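Section 3: Packing the Flornetby away for winter 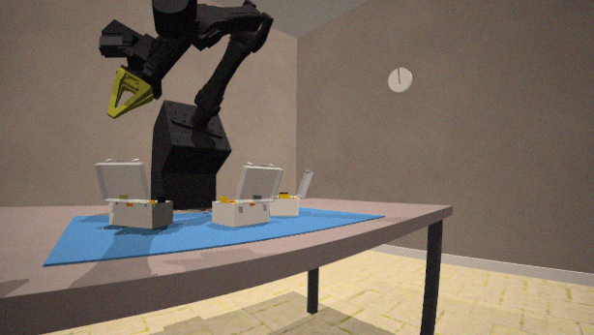 Open cases set out on a blue mat.

Right, so you've had a lovely summer with your Flornetby croquet set and now it's chucking it down outside. I put mine away wet one year and found it on 24th December with mallet heads like old sponges, so please learn from me!

You'll need a dry towel, a soft brush, the little tin of Brullow wax that came with the set, and a table you can leave in a mess overnight.

1. Put something soft on the table first. I use an old mat, but a blanket does the job (the brass ends on the mallets will mark a good table in no time).

2. Open every case and leave the lids up. Mine always smell a bit of grass at this point.

3. Brush the mud off the mallets, then wipe them down with the towel. Don't run them under the tap, however tempting it looks.

4. Unscrew the handles. They turn anticlockwise and can be stiff - grip the head between your knees and twist with both hands.

5. Rub a thin layer of wax into each head and leave it overnight. Thin means thin! If you can see white streaks you've used too much, so buff it back with the dry end of the towel.

6. Next morning, lay the heads in their slots with the handles alongside. The balls go in last.

7. Shut the lids gently and do up both catches.

Note: if your set has a serial number below 2290, it's got the older Dostell catches. Those need a firm press until they click.

Caution: keep the cases away from radiators and boilers. Wissam Abu Hammour, who looks after the lawn at Hanrahan, stored his next to a boiler and 2 of the handles had split by May.

Spare handles are part 202 in the list at the back. Order them in winter if you can, as everybody wants them once the sun's out and you could be waiting weeks.

Getting it all out again in spring is in the next section.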